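Koltier open day, and I am still buzzing

15 July 2023

I'd been looking forward to the Koltier open day since Kamran Afridi forwarded me the flyer, and it did not let me down! We drove out to Pliltbridge early, got one of the last parking spots, and were upstairs in the simulation room before most people had found the coffee.

The big arm on the ground floor drew the crowds, but I kept drifting back to the simulator. Esperanza Blackwood was running it – she's been with the team since October – and she was happy to answer every question I threw at her. They build whole rooms in software and try the two-armed robot in them, with the view on the screen coming from the robot's side of things. It tilts a lot. I felt a bit seasick and didn't care.
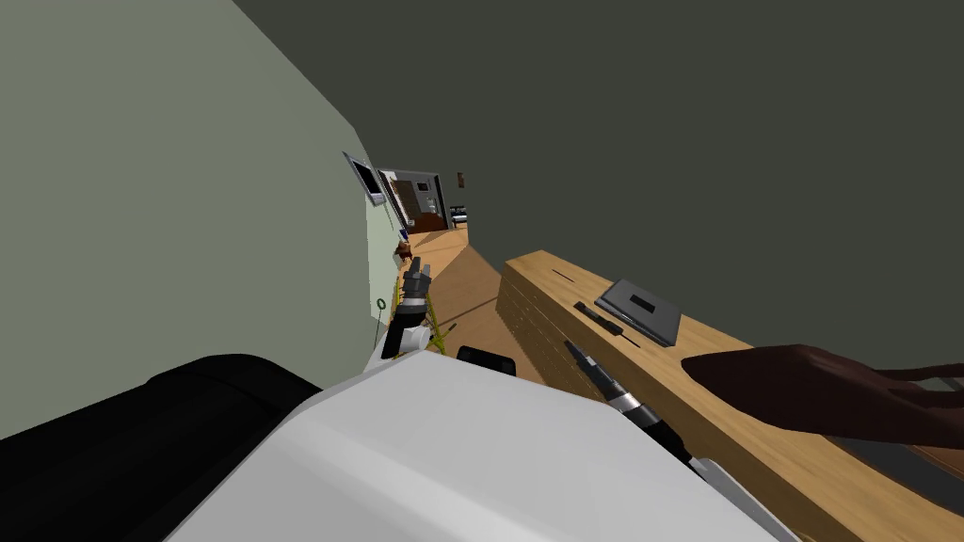 Both arms out in the simulated room, one gripper reaching towards the counter with the tablet and stylus.

I asked how many practice runs they'd done in their rooms so far and she had the number ready: 3,934. My favourite bit was hearing how fussy small, thin things are for a gripper, even a virtual one. I've dropped enough pens behind my own desk to sympathise.

We stayed 40 minutes longer than planned. Leandro Cuesta gave a short talk on joint motors after lunch (a bit over my head, but he drew great diagrams on the whiteboard) and I came home with a sticker and a long reading list. If they run it again next year I'm going, and I'm bringing my sister.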